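Studio Desks: Layout and Clearing

The shared desks in the Hindatton studio were rearranged in April. Each station is now two tables butted together, the rear one against the wall. Combined depth is 1630 mm. Reference material goes on the rear table: cork board, posters, books, laptop. The front table is for cutting and layout and should be clear at the end of a session.

Cork boards lean against the wall and are not screwed to it. Set the foot at least 20 cm out, or the board slides when pins are pushed in. 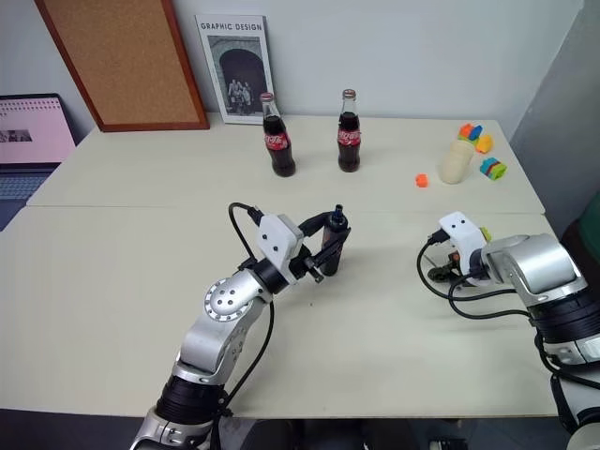
Drinks are allowed on the rear table only, capped when not in use. Glass bottles should stand clear of the laptop and its cable. Small parts, including the toy blocks used for the color exercises, go back in a cup. Blocks left beside the cup tend to end up on the floor.

The seam between the tables will open by a few millimeters over time. Push the front table back before cutting long sheets. Nathalie Charbonneau has felt pads for any table that rocks. Requests to her by the 27th.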